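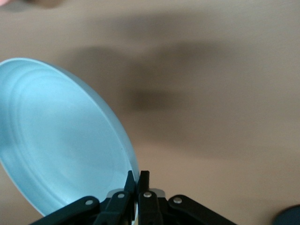
In praise of the shallow dish

If I could keep only one thing from my kitchen cupboard, I would leave the good plates behind without a pang. I'd take a shallow round dish, light blue, no pattern, the sort you can pick up by the rim and carry off to the sofa. I love these things. I think every home should own more of them and fewer dinner plates, and I'm prepared to argue the point with anyone who still sets out a full service on a Sunday.

Start with the shape. A dinner plate is a fine thing for a slice of pie, but pour gravy on it and you spend the meal worrying about your lap. A deep bowl goes too far the other way – everything slides to the middle and the salad ends up as a heap with the dressing at the bottom. The shallow dish has a flat base, so your food can spread out, and a bit of wall, so your peas have something to be pushed against. Peas! Half the misery of eating peas is the lack of a wall.

Then there's the colour. White is supposed to be the sensible choice, and I gave in to it for years. But put a boiled egg on pale blue, or sliced tomatoes, or plain buttered noodles, and tell me it doesn't look like a better lunch. Very few foods are blue, so nearly all of them stand out against it. I'd leave off the printed border too. I once had a set with cockerels round the edge and got heartily sick of being stared at over my porridge.

I came round to all this in Lollstead, in a rented flat with one cupboard and a table the size of a tea tray. We had 14 plates, which was absurd, and they lived in a stack so heavy that getting out the bottom one took both hands. The dishes I bought to replace them came from the market at Skekville, out of a crate by the door, and I've eaten nearly everything off them: curry, crumble, toast and beans, a whole peach cut up with a knife. They've held keys and buttons and, one December, a very small trifle (delicious, gone in a minute).

People say a plain dish looks like something for camping or for children. Well, children have it right! They get the light one with the edge that keeps dinner in, and the grown-ups get a great flat slab that barely fits in the sink. I know which I'd choose.

So have a look at what you reach for on a tired evening, when there's no one to impress. If it's a shallow dish, buy another, and give it the easy shelf.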